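October, late, kitchen table

Feet killing me. Writing this fast before I fall over. Second full week with the arms in the mattress room and I said I'd keep notes, so, notes.

Got in at ten to six. Coffee machine on the Basport side is out again. Mehwish already at the board with her coat on, moving our magnets around. She had me down for returns inspection until lunch, then cell 2 with the arms, which I did not ask for. Didn't say anything. Everybody is getting a turn, that was the deal in September, fine.

Returns was returns. Zippers, one burn mark, somebody's sock. A whole cart from the Tretunholm hotel that never got bagged right. I did mine, Montserrat did hers, we talked about her daughter's driving test the whole time (failed, parallel parking, lots of tears). THAT is what I'd miss if they move it all over. You can't talk to anyone in cell 2, you have to watch.

Then cell 2. The task is crumbs and bits off the quilted top, the cloud pattern one, which is the worst of them becuase everything sits down in the stitching. Brush in the right hand, dustpan in the left. Same cheap kind of brush and pan we'd grab for ourselves. I thought there'd be some special vacuum thing for the money. Nope. Blue wrap on the brush handle.
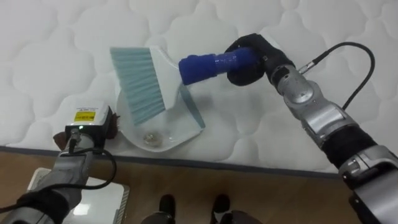
Diary, shift notes
3 min read

What I keep noticing is how my own hands do it versus how I'd have to explain it. Soomro (the company, they have a guy on the phone for us until 4) wants us to write down "what good looks like." I wrote: low angle, lip of the pan flat, short strokes toward you, don't push down or it goes in the groove. Took me forty minutes to write four lines. Eleven years I've been doing this and never once put it in words. Felt sort of proud and then felt weird about being proud. Like training your replacement, Dad would say. Did say, on the phone, twice.

Mehwish says nobody's being replaced. She says the number upstairs cares about is 880 mattresses a month through refurb and right now we do 422 and the gap is why. So more work and not fewer people. Ok. I believe that she believes it. Asked her who signs the sheet when the arms did the cleaning and I was the one standing there. She didn't know! Said she'd ask. So right now it's my initials on it, on work I didn't do with my hands. Wrote that in the log too, in pen.

Other stuff that's different, quick:
No music in the room now. You need to hear the alarm tone.
Breaks are fixed. Used to be you took it when the cart was empty.
My back. Have to say it. Back is so much better. No bending over a bed for six hours. Went up the stairs tonight like a person.
Eyes are worse though. Staring. Headache by three.

Also the wastebasket argument, which ate half an hour. Perow's old sheet says debris gets kept until the mattress is signed off, so if there's a complaint you can look at what came off it. Makes sense. For the arms that means the white basket stands on the floor right up by the mattress, between the two of them, and the pan gets emptied into that. Montserrat wanted it swapped for a solid bin. She says holes plus crumbs equals crumbs on my floor and who sweeps that, me. She's right. Mehwish said leave it until the trial's over, they don't want to change stuff in the middle.

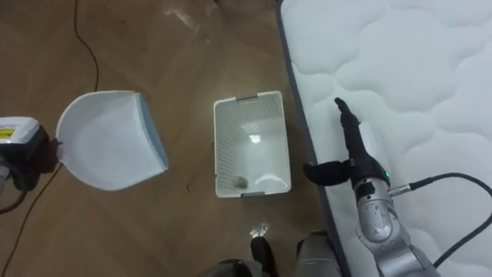 So it stays, and Montserrat put a note in the suggestion box about it, her 3rd, signed with her full name, Montserrat Goicoechea, underlined. I love her.

And the floor. Whoever decided the trial goes in the old showroom because it had the space, with the nice herringbone, did not think about carts. I've been told to lift the wheels over the door strip. Lift!! With what.

Talked to the phone guy at the end. Nice enough. He asked was there anything I'd want the arms to never do. Good question, nobody had asked me a question like that at work in I don't know how long. I said I don't want them deciding what's a pass. Clean all day long, be my guest. But the looking over at the end, smell it, press the seams, check under the piping, that should be a person. He typed it in, I could hear him typing. Whether it goes anywhere who knows.

Pay thing still not settled. Operator rate or refurb rate on cell 2 days. Mehwish said "by the end of the month" with that face. Must ask again. Must ask in writting this time.

Tomorrow I'm on the seams table, thank god, with people. Need to pack lunch tonight, out of bread. Call Dad back. Get the ibuprofen out of the car.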